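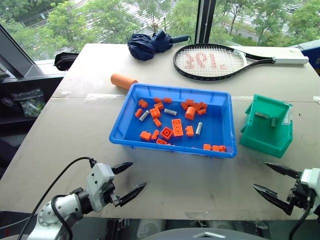
Redetti two-arm sorting kit, worth the money?

trunov_fan
We have the kit on trial until Sunday. The task is blocks and batteries mixed in one blue bin. The pointed fingers are good for small pieces, but the setup took me 5 hours and the manual is poor. Has anybody compared it with the Dernness?

D. Hofstetter
I have used both. The Dernness is faster to install. For 960 a month I would still take Redetti, the support answers the same day.

bright_side
I don't agree with Damian. Support should not be the reason to pay this price. My ticket number 19 is still open.

trunov_fan
For me they answered, but only after a second mail. I also wish the cables on the arms were kept closer.

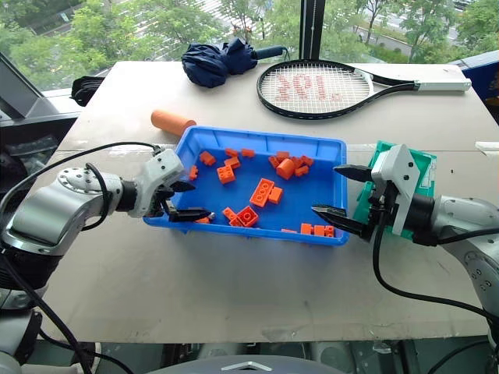
bright_side
Does the monthly price include spare fingers?

D. Hofstetter
One pair is included, and each further pair costs 20.

bright_side
OK, this is fair. The manual is still bad.

trunov_fan
I will ask them for the newer version of it before I decide.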